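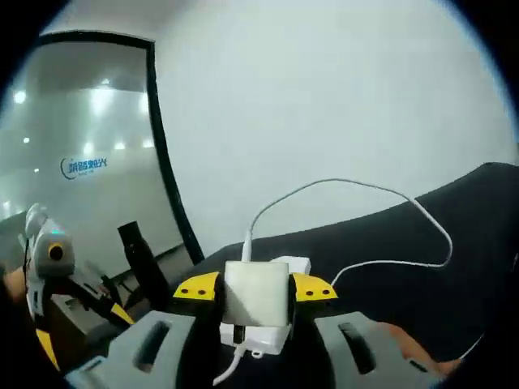 Kanchan Nautiyal wrote in to say she'd given up on white power adapters altogether, because the cords go gray in a month and the cube always ends up hanging off the wall by one prong. Fair enough, Kanchan! I used to feel the same way, and then I bought the Mutwood cord and adapter kit back in October and I've changed my mind about a lot of it.

The kit cost me $32 and comes with a boxy charger cube, two white cables and a bag of sticky clips (11 of them, in a little paper envelope that tore the second I touched it). No manual, only a card with a web address on it.

The cube first. It's a chunky thing and I won't pretend it's pretty, but it stays put. My old Prellton one would slide out of the kitchen outlet if I so much as picked up my phone, and this one grips like it means it. It does hog space on a power strip, so plan on losing the socket next door. I moved mine to the far end and that fixed it.

The long cable is my favorite part - you can run it up and over the back of a desk and still have enough to sit on the couch. The short one I was less sure of. It's fine on a nightstand, but it's too stiff to lie flat, and mine keeps springing back into the shape it was packed in. Mounir Abou Zeid left a comment on my last post telling me to hang it over a door handle overnight with a clothespin on the end. Tried it, and it helped a bit!

As for the white going gray, mine has picked up one smudge near the plug, and a damp cloth took care of most of it. The clips are the weak spot. Two fell off the wall within a week, and the ones under the desk only hold if you press them for a good long while first.

Would I buy it again? Yes, for the long cable and the cube. If you only want clips, the Atinga ones are cheaper and stick better. I'd still like to see this kit in black.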